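4 min read

Big whiteboards are my favorite thing in any room, and I will not be taking questions. I finally talked myself into a proper one for the workroom in Venham, and I've been grinning at it since October.

For years I made do with a little framed board from a school clearance, the kind where every word you wipe off leaves a gray ghost behind. By the end I could read old grocery lists under my new grocery lists. I tried everything on it (rubbing alcohol, toothpaste, a spray from Vollico that smelled like oranges) and the ghosts always came back.

So I went big! The one I wanted was in the Banarley catalog, but shipping was more than the board, and then a used one came up at the Radebe warehouse sale. Two of us carried it to the van with a blanket over it, and we drove home at 15 miles an hour with the back doors tied shut. I would do it again tomorrow.

My first job with any secondhand board is a really good clean. Dry cloth first, then a damp one with a drop of dish soap, then plain water, then dry again. It takes four cloths if you're fussy and I am very fussy. If there's an old line that won't budge, scribble right over it with a fresh dry-erase marker and wipe while it's still wet. The new ink lifts the old ink and it feels like a magic trick every single time.

Then comes the part I love, which is deciding what goes on it. I had grand plans. A calendar down one side, a parking lot for half-baked ideas, a big loose middle for sketching. I drew it all out in my notebook and even bought the skinny tape for the grid lines, and then I got the board clean and couldn't bring myself to write a word. All that lovely shiny space!

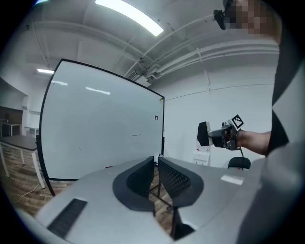
I gave in eventually, of course, and the skinny tape is still in its wrapper. Grid lines can wait. I'd much rather have the whole width for one enormous messy drawing, and I've already got my eye on a set of chisel-tip markers in a green I can't stop thinking about.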